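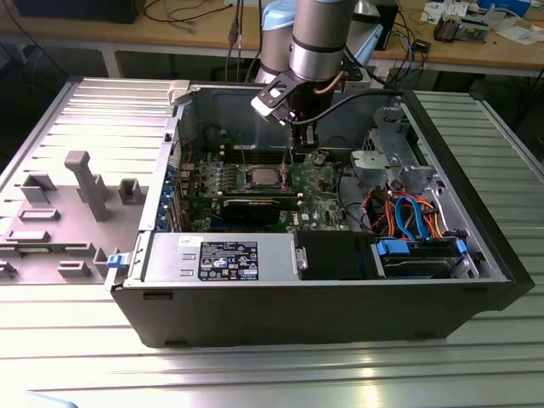
Session notes, December. The task is CPU handling in an old Dell tower, taught by remote control through the leader arm. I dropped the VR controllers after the first week. They drift in yaw, and yaw is the one axis this socket won't forgive.

Current settings: leader-to-follower scaling at 2 to 1, wrist camera on, gripper force limit at the lowest value that still holds the chip. Log rate is 500 Hz, downsampled later for training.
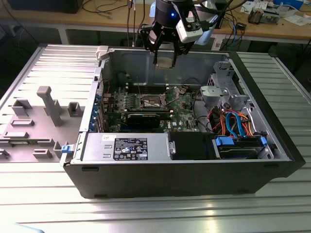 Shuzhen Peng wrote in to ask why I don't just move the arm by hand and record the joints. I did try that. Hand guiding puts my forearm in front of the camera, and the policy learns to wait for it.

Episodes where I hesitate over the socket for more than 5 seconds get trimmed - the pause teaches nothing useful. Regrasps stay in.
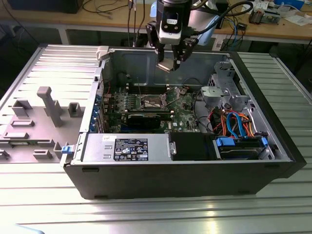 Retries are labeled separately from first attempts, with a flag in the episode header. The Folomau export script ignores that flag, so I patched it. The patch is four lines and I'll post it once I've cleaned up the paths.

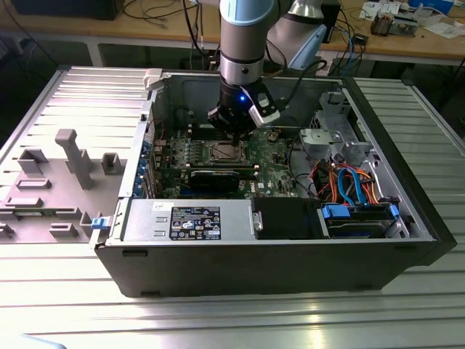 Teodoro Solís: What's your episode count so far? We stalled on a similar job at Mosetti until we varied the case position between runs.

3,063, all with the case in one position. Moving it is next.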